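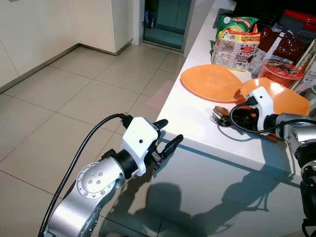

## Entry for 2020-06-17: Table clearing, first half of the session

The session was opened by Theano Rallis, who read the task statement into the record. The robot is to clear a small table setting consisting of orange tableware and metal cutlery, and to leave the packaged food at the back of the counter alone. Kosmas Drakos operated the stop control. The undersigned kept this diary and took no part in the operation of the arms.

The program office at Galtari has asked us a plain question: whether a two-armed machine can at present be trusted with ordinary kitchen work. The February report answered that it could not, and gave as its grounds the number of attempts in which a person had to step in. Of 118 attempts reviewed in that report, 62 were completed without assistance. Grovisar, which pays for half of this work, has taken the view that the figure is encouraging. Mr. Drakos does not share that view, and I am inclined to agree with him. A household would not keep a dishwasher that had to be helped at that rate.

The orange plates remain the hardest items on the list. When one plate lies flat on the white counter, there is very little room for a finger to pass beneath the rim. A plate that rests partly on its neighbor is easier to take hold of, but it is also easier to push away. Ms. Rallis proposed that the first contact be made on the raised plate in every case. The proposal was accepted for trial and will be written into the procedure if Mr. Mitsotakis-Vlachou approves it.

The matter of the spoon and fork was raised again. They lie close together, and the planning software continues to treat them as a single object on some attempts. Nazma Bandara has been asked to review the labeling. She requested additional time and was given it.

I note for my own purposes that the cable slack at both wrists should be discussed with the workshop. The loops stand well clear of the arm, and I would prefer them closer when work is being done near cutlery. Savvas Mavromatis has the drawings.

A short break was taken for lunch. The discussion at the table concerned Campos, the warehouse trial, where the same model of arm is used to sort cartons. Mr. Drakos observed that cartons are square, do not nest, and are not expected to be clean afterward. Ms. Rallis replied that the warehouse staff would not describe their work as simple. No conclusion was reached, and none was required.

The bowl was entered in the task list under Ms. Rallis's heading of "rim grasps." The gripper takes the rim between its two fingers, and the bowl is tilted. Tilting is acceptable under the present wording when the bowl is empty. It becomes a different matter when something has been left in it, and the wording says nothing on utensils. I have drafted a sentence for the next revision: "Any utensil resting in a bowl shall be removed before the bowl is lifted, or shall be carried with it to the rack without being dropped." Mr. Drakos considers the second clause too generous. It stands for now.

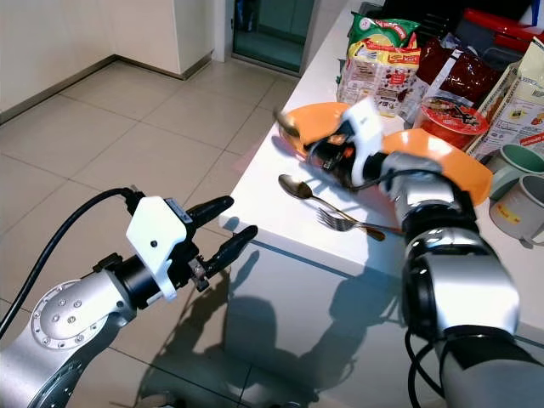 ## Remarks and matters carried forward

My opinion, recorded here and not for circulation, is that the machine can perform parts of this chore and cannot yet be given the whole of it. Holding a bowl by its rim is a fair piece of work. Deciding what to do about the spoon and fork on the table is still left to the people in the room.

The following items are carried forward:

- Procedure for overlapping plates, pending approval by Mr. Mitsotakis-Vlachou.
- Review of cutlery labels (Ms. Bandara).
- Wrist cables, both arms (Mr. Mavromatis).
- Mugs to be added to the written task list, with separate instructions for handles.
- Reply to Bukbridge regarding the loan of a second set of bowls.

The attempt sheets were signed by Ms. Rallis and placed in folder 107.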